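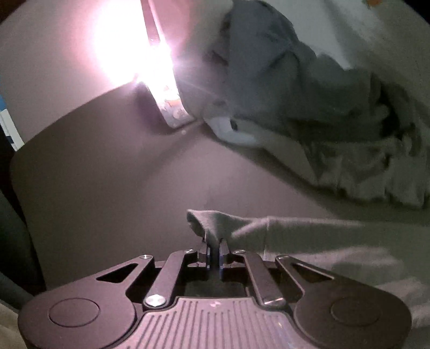

Gray cloth, one corner at a time

Thibault Hamel sorts and folds table linen for Pelleo, a rental service that sends cloths out to restaurants and wedding halls. Most of what crosses his table is light gray. The company dropped colored cloth in March.

"Gray hides a pressed crease less well than white does," Hamel said. "You see every fold you got wrong."

His method starts with a corner. A cloth that has come out of the dryer in a heap is left in the heap, at the back of the table, and one corner is drawn forward until the first part of it lies flat. The rest follows by its own weight.

"If you lift the whole pile and shake it, the hems twist," he said. "Then you are untwisting hems for the rest of the shift. Find a corner, hold the corner, pull low."

The table matters more than the hands, in his view. He prefers a dark top, against which a pale hem is easy to find, and a rounded edge, which does not snag. Bright light from behind the table is acceptable for folding. For checking stains he moves the cloth elsewhere, as glare flattens the surface and faint marks disappear.

Faizal Pattinasarany, who runs the linen room, keeps the count. The service holds 2,423 cloths and sends out almost 500 on a busy weekend. Each is folded in half twice along the length, then rolled or squared to suit the crate.

"Squared for Zanow, rolled for everyone else," Pattinasarany said. "Zanow has shallow shelves."

Wrinkled pieces are not ironed at the table. They go back through the press, two at a time, with the hems facing out. Hamel would like a wider press and has asked for one. Pattinasarany said the request is with the supplier and that he has no delivery date.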